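Início | Arquivo | Cozinha | Oficina | Contato

Fruta na bancada: cesto, prato e bandeja

Voltei ao assunto da bancada porque a fruteira funda não servia. A fruta de baixo ficava sem ar e só era vista quando já tinha passado do ponto. Passei a usar um cesto trançado para o que se come com casca e um prato raso, sobre bandeja, para os cítricos.

A bancada tem 60 cm de profundidade. O cesto fica à esquerda, o prato à direita, com um vão entre os dois para passar o pano.

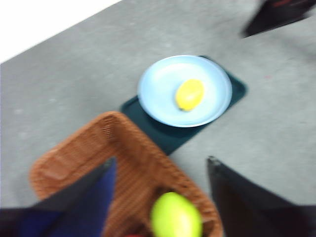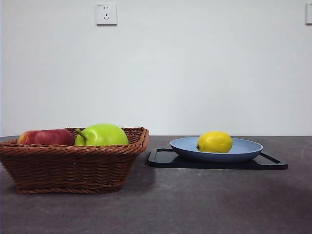 O limite que adotei é de 900 g por cesto. Na última pesagem deu 978 g, e o excedente foi para a geladeira. Acima disso a fruta começa a se apoiar uma na outra e marca — maçã menos, pera bem mais.

A bandeja é da Fotwood e serve de base: levanto prato e limão de uma vez quando limpo a pedra. O cesto comprei na Tolto. Lavo com escova seca e, uma vez por mês, pano úmido e secagem à sombra por 8 horas. Sol direto resseca a fibra e abre a trama no canto.

Falta resolver as bananas. Testei um gancho Hinojosa preso sob o armário, mas a ventosa cedeu na quinta-feira. Vou tentar com parafuso curto, se a chapa do fundo aguentar.

Imprimir | Enviar por e-mail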